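Trade news > Standards and safety > Robot cells

Draft guidance covers robot disassembly of desktop computers

Jumorik has published draft guidance for cells in which a robot arm takes apart used desktop computers. The document runs to 40 clauses and applies to single-arm cells handling one case at a time. Comments are open until the end of July.

Under the draft, a tower must be laid on its side and located against the table before the arm enters it. Mains leads are to be removed first, followed by a wait of up to 3 minutes for the power supply to discharge. Drives and cards go into a rigid fixture within reach of the arm — stacking on the table surface is not accepted.

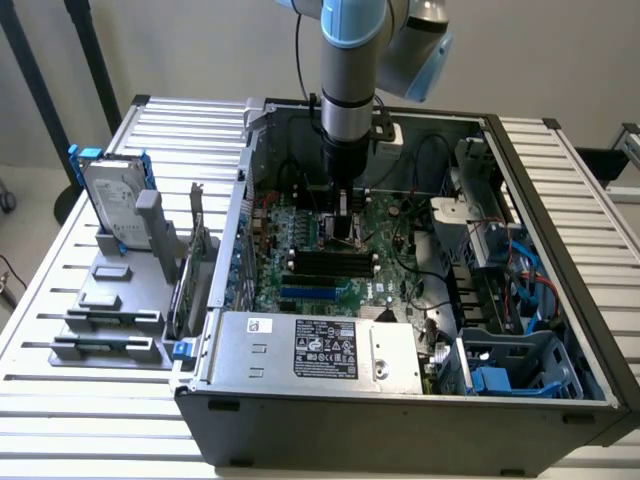
Force limits are set separately for each class of part. Memory modules must be released at both latches before any upward pull, and a stalled pull has to end in a stop and a logged fault. Repeated attempts at higher force are ruled out.

Elaine Conceição, who edited the text, said the clause on loose cables had drawn the most objections. "Sites want a tool path that ignores them. We ask for a check before each descent."

Trials at Gokby used 78 towers. The results are in Annex C.

Comments (3)

Angus Cosgrove: Clause 12 gives a force limit but no sampling rate. The figure means little without one.

Kiri Merrick: Does the fixture rule cover laptops?

Welington Aguiar: @Kiri no, desktops only, see the scope.

Contact the news desk | © Cimell Trade News | Back to top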